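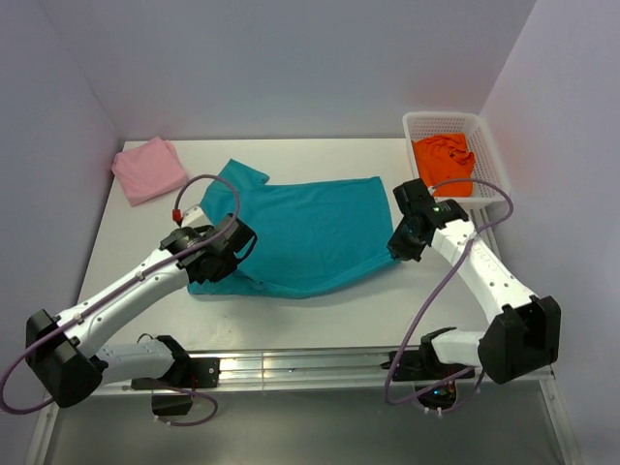

アラウイ繊維試験所(Alaoui)は、衣料用ニット生地の寸法変化、斜行、染色堅ろう度を測定する民間の試験所です。依頼の大半は縫製工場と生地商社からのもので、対象は綿、綿ポリエステル混、再生セルロース系の編地が中心です。寸法変化の測定では、試料の置き方が数値に直接影響します。青緑色のTシャツが白い台の上に広げられ、おおむね平らではあるものの軽くしわが寄り、手前側にやわらかな折れが残っている、という程度の状態では、当所の手順上まだ測定に入れません。身頃を引き伸ばさずにしわを除き、袖を自然な角度に戻し、脇線の位置を確定してから標点間の距離を読みます。この整置の工程に、測定そのものより長い時間を充てています。

沿革

当所は、サルマ・ラムラニ(Salma Lamrani)が編立工場の品質管理部門を離れた後、Clilcombeの旧染工場の一棟を借りて開設しました。開設時の設備は恒温恒湿室1室、家庭用洗濯試験機2台、平干し用の網棚のみで、業務は洗濯後の寸法変化試験に限られていました。その後、摩擦、汗、光に対する堅ろう度試験を順次追加し、ピリング試験と破裂強さ試験は現在の建屋に移ってから開始しています。
旧棟は床の水平が出ておらず、平干し時の試料に偏りが生じることが移転の直接の理由となりました。現在の建屋では試験室の床を打ち直し、網棚の脚部に調整ねじを入れています。水平の確認は毎年3月に全棚について実施し、記録を保管しています。

業務範囲

寸法変化試験
生地試料および製品について、洗濯、乾燥、プレスの各処理後の変化率をたて・よこ方向別に報告します。製品の場合は着丈、身幅、肩幅、袖丈、衿ぐりを標準の測定箇所とし、依頼者の仕様書に別の指定があるときはそれに従います。

斜行試験
丸編地の脇線のねじれを測定します。天竺編の製品で相談が多い項目です。撚りの強い単糸を使用した生地では、初回洗濯より3回目の洗濯後に値が大きくなる例があるため、回数を指定しない依頼については3回処理後の値を併記します。

染色堅ろう度試験
洗濯、汗、摩擦(乾燥・湿潤)、水、光を扱います。ターコイズや青緑の反応染料使いの綿製品では、湿潤摩擦と塩素処理水に関する問い合わせが多く、塩素処理水試験については別途受付票を用意しています。判定は2名の評価者が独立に行い、半級を超える差が出た場合は3人目が評価します。

物性試験
破裂強さ、ピリング、目付、編密度。糸の番手測定は生地からの解き出しが可能な場合に限ります。

受託していない試験
防炎性能、抗菌性能、有害物質の分析は行っていません。これらは該当する設備を持つ機関へ直接ご依頼ください。当所を経由した再委託は受けていません。

設備と環境

試験室は標準状態に空調し、温度と相対湿度を連続記録しています。試料は測定前に標準状態で放置し、質量の変化が規定の範囲に収まったことを確認してから試験に供します。厚手の裏毛や吸湿性の高い再生セルロース系編地では、この調整に一晩を要することがあります。
洗濯試験に使用する水は、硬度を調整したものを循環させずに使い切りとしています。負荷布は処理回数を台帳で管理し、規定回数に達したものは廃棄します。平均的な月の処理件数は262件で、このうち製品での依頼が約40%、残りが生地での依頼です。
試料の受付、状態調整、試験、報告の各段階は、所内で開発した管理システム「Fuvura」に記録されます。報告書の各数値から、使用した機器、担当者、室内環境の記録まで遡ることができます。依頼者側からの閲覧には対応していませんが、請求があれば該当試験の記録を写しで提供します。

測定の考え方

ニットは織物に比べて置いた時点の形が定まりにくく、作業者が端を軽く引くだけで数ミリの差が生じます。当所では標点間の読み取りを2回行い、2回目は試料を一度持ち上げて置き直した後に実施します。2回の差が所内基準を超えた場合は整置からやり直します。報告値は平均値とし、個別値は付表に記載します。
しわの除去に際しては、手のひらで中央から外へ押さえることを禁じ、試料の端を持って浮かせ、落とす方法をとります。プレスによるしわの除去は、依頼書にプレス処理の指定がある場合に限ります。衿リブと裾は伸びやすく、身頃とは別に最後に整えます。
プリントや刺繍がある製品では、その部分と周囲の生地で収縮の程度が異なり、平置きしても浮きが残ることがあります。浮きを押さえて測ることはせず、測定箇所に該当する場合は報告書の備考欄に状態を記します。

組織と人員

試験部門は物性班、堅ろう度班、受付・報告班の3班で構成されています。所長はサルマ・ラムラニ、技術責任者はマグディ・アブデル・ラフマン(Magdy Abdel Rahman)です。技術責任者は試験手順書の改訂、評価者の訓練、機器の校正計画を所管し、報告書の最終承認を行います。
新任の試験員は、整置と標点付けの訓練を受けた後、既知の試料を用いた所内の技能確認を経て単独作業に入ります。堅ろう度の評価者には、これに加えて色覚検査と、グレースケールによる反復判定の一致度確認を課しています。確認は配属後も定期的に行い、基準を下回った評価者は再訓練が終わるまで判定から外れます。

共同研究

生地商社Custerとは、保管条件が編地の緩和収縮に及ぼす影響について共同で調査を行っています。巻き反の状態で保管した天竺と、解反して放縮させた天竺を同一ロットから採取し、裁断前の放置時間ごとに洗濯後の寸法変化率を比較するものです。対象は綿100%の生地から始め、現在は混率の異なる綿ポリエステル生地に広げています。結果は取りまとめの後、希望する依頼者に資料として配布します。

ご依頼の手順

依頼書に試験項目、適用規格、処理条件、試料の組成を記入し、試料とともに送付してください。生地は全幅で1000 mm以上の長さが必要です。耳を切り落としたもの、折り目に強いプレス跡があるものは受け付けられないことがあります。製品は同一サイズ・同一色で3点を標準とし、1点のみでの試験も可能ですが、その場合は報告書に点数を明記します。
試料は圧縮袋に入れず、畳んで平箱に収めてください。圧縮による折れは状態調整だけでは戻らず、納期に影響します。試験後の試料は、返却の指定がない限り一定期間の保管後に廃棄します。
標準納期は項目と処理回数により異なります。依頼書の受領後、受付・報告班から予定日を連絡します。急ぎの依頼は、試験室の空き状況により受けられる場合がありますが、状態調整の時間を短縮することはできません。

報告書の取り扱い

報告書は和文または英文で発行します。両文併記も可能です。記載の結果は提出された試料に対するものであり、ロット全体の品質を保証するものではありません。一部の数値のみを抜粋して販売促進資料に使用する場合は、事前に書面で承諾を得てください。
発行後に誤記が判明した場合は、旧版の番号を明記した改訂版を発行し、旧版は無効とします。試験結果に疑義がある場合の再試験は、試料の残りがあるときに限り受け付けます。

本ページの記載内容は10月5日現在のものです。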